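Folding a fleece so it stays folded

Fleece is a pain. Slides about, puffs up, and the sleeves never stay where you put them. Had a pile of washing to get through before tea so wrote this down as I went. Works for zip fleeces, pullovers, the thick sort you wear on a cold February morning. Not so good for anything with a big hood, see the end.

What you need

A flat surface. Bed is fine, table is better if yours is clear (mine never is). The fleece, fully dry. That's it. Folding boards — I've got a Bundis one somewhere — are ok for shirts but too narrow for this.

Before you start

Empty the pockets. Do the zip up all the way, otherwise the two fronts drift apart and you end up starting over. Give it a good shake by the shoulders. Pick off the fluff now if you're going to.

Steps

Lay it face down. Smooth from the middle out with the flat of your hand, collar end first. Don't press hard, it only stretches and springs back.

Bring one side in towards the middle, sleeve and all. You want the fold running down from halfway along the shoulder. Then turn the sleeve down so it lies straight along the back. If it's too long turn the cuff up.

Same on the other side. Should now have a long strip, same width top to bottom. If the bottom is wider then tuck it in a bit more, dosen't need to be perfect.

Hem up to the middle. Then over again to the collar. Thin fleeces I do in 3 instead, they sit flatter.

Flip it over so the collar's on top. Leave it under something for a minute if it's being stubborn. A folded sheet will do.

Where it goes wrong

Nearly always the second side. First half goes down nice and square, then you pull the other sleeve across and it bunches, and the hem rides up with it. Don't drag it. Pick up the bunched bit between finger and thumb, lift it clear of the fabric underneath, let it hang for a second, then lay it back down. Sliding fleece over fleece just makes more creases.

Quilts and bedspreads are a bit grippy too so if the whole thing shifts, hold the finished half down with your other hand.

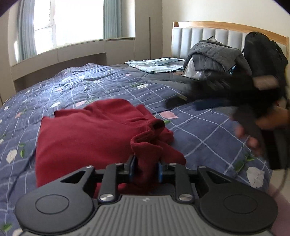 Red fleece, left side squared up, right side still bunched and needing a lift.

Putting away

Two in a stack, no more, or the bottom one goes flat as a pancake and the top one slides off. I keep ours in the Holby drawers, collars facing out so you can see which is which without digging. Puffer jackets are seperate — hang them if you've got room. Squashing them under other stuff for months does them no good.

For a suitcase, roll it from the hem after the sides are in. Takes up less room in a corner. My case is a Vanderero, small one, and 2 rolled fleeces go along the short end.

Hoods: fold the hood down flat onto the back before you do the sides. Big lined ones, just hang it up, life's too short.

Whole basket took me 30 minutes including the socks.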